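Folding on the sofa, and other January habits

I have been putting off writing about laundry for the better part of a year, mainly because I wasn't sure anybody would want to read it. But then Flurina Koller left a comment under the marmalade post asking how on earth I keep on top of the washing with a house full of people who play sport, and I started typing her a reply, and the reply got so long that I thought I might as well make a cup of tea and do it properly. So, Flurina, this one is for you, and I hope you have a biscuit handy.

First I should confess that I don't keep on top of it. I keep somewhere alongside it, on a good week. January is always the worst month because nothing will dry. The line in the garden is useless from November onwards, the airer in the back bedroom takes up the whole floor, and every radiator in the house has a sock on it. My mother used to hang sheets over the doors and we children would run through them pretending to be ghosts, which she put up with far better than I would have done.

For years I folded on the bed. It seemed the natural place, being big and flat, and I told myself that if the clothes were on the bed then I would have to finish before I could go to sleep. What happened instead was that at eleven at night I would pick up the whole heap, put it on the chair, and then in the morning pick up the whole heap again and put it back on the bed. Some of those T-shirts must have made the journey a dozen times without ever seeing the inside of a drawer.

So now I fold on the sofa. We bought the grey one when the old brown one finally gave up (it had a spring that got you in the back of the leg, and visitors had to be warned), and I was doubtful about such a pale colour with our lot, but it has turned out to be the best folding surface in the house. The seat is firm, it's a sensible height if you kneel on a cushion, and the weave has just enough grip that things stay where you put them. I tried the kitchen table for a while and everything slithered off the end.

I do it in the early evening, when the radio is on and supper is looking after itself, and I give it 20 minutes. Not a minute more! Whatever is left when the time is up goes back in the basket for tomorrow, and I have made my peace with that. It's surprising how much you can get through in that time if you don't stop to match socks. Socks are a separate job and they have their own bag.

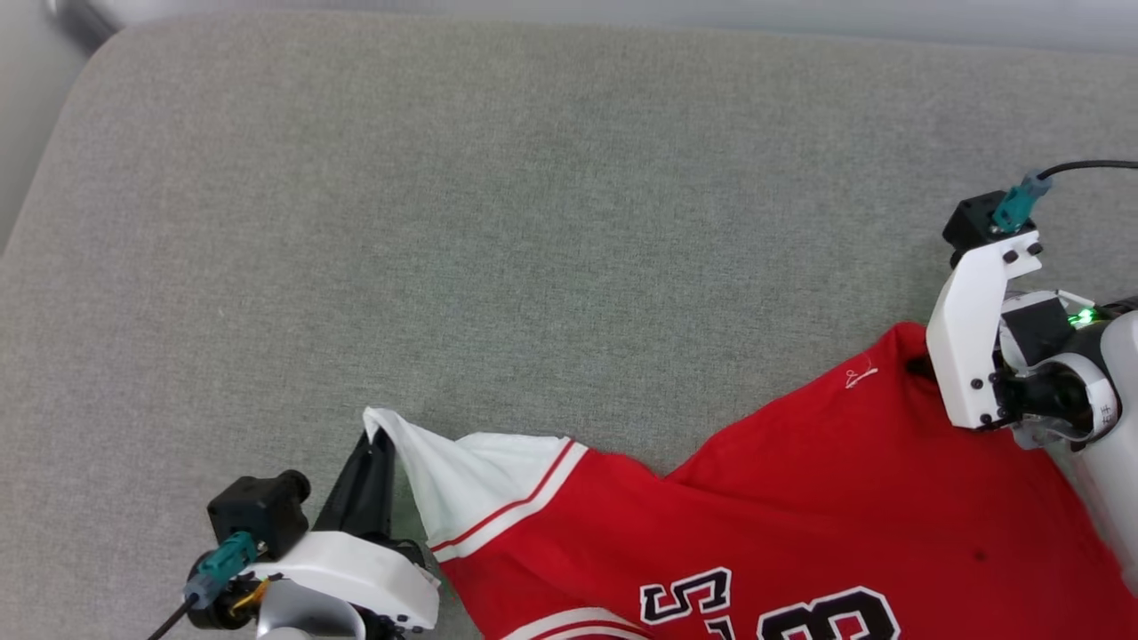
Sports tops are the things I get asked about most, and I do have opinions. The slippery sort never wants to lie flat, and the big numbers on the front make it worse, as they are stiffer than the cloth around them and will fold only where they feel like folding. If you crease straight through a printed number and leave it under a pile of jumpers for a month, you will have a line across it for ever. I learnt this on a football shirt that had been a birthday present, and I am still reminded of it at Christmas.

What I do is lay the top face up first and give it a good smooth with the flat of my hand, working from the middle out to the sides. Then I get hold of the shoulder and give it a little tug to bring the seam straight, turn the whole thing over, and bring each side in towards the centre so that the number stays in one piece at the front. The bottom comes up last. With a very large number you can't avoid one fold going across it somewhere, but I keep that fold soft and put the top at the very top of the pile, where there's no weight on it.

Walter Cárdenas, who lives two doors down and whose boys are even muddier than ours, rolls his. He rolls everything, in fact, including tea towels, and he says it's the only way to get a proper number of shirts in a drawer. I tried it for 3 weeks and it did look very smart, like a tray of sausage rolls, but the first person to go looking for a particular shirt unrolled the lot and that was the end of it. I think rolling is for people who live with tidy people.

As for washing them, I turn them inside out, I use a cool wash, and I leave out the fabric softener. I never put them near the tumble dryer. Anything with red in it goes in with other dark or bright things, even when there is white trim on it and I'm tempted to be clever. I was clever once, with a pair of cream pillowcases, and we slept on pink ones for years afterwards — they were really rather pretty, but it wasn't what I'd had in mind.

Once things are folded, they go in piles along the back of the sofa, one for each person, and each person is supposed to carry their own upstairs. I say supposed to. There is a pile there as I write this which has been sitting since yesterday and has had the cat on it. I have decided not to say anything until bedtime.

Next time I'd like to tell you about the sock bag, and I also owe Jui-lin Hsieh the recipe for the ginger cake, which I haven't forgotten. If any of you have a way of getting grass stains out of white shorts, do please write it in the comments, as I've tried soda crystals and lemon juice and I'm running out of cupboard.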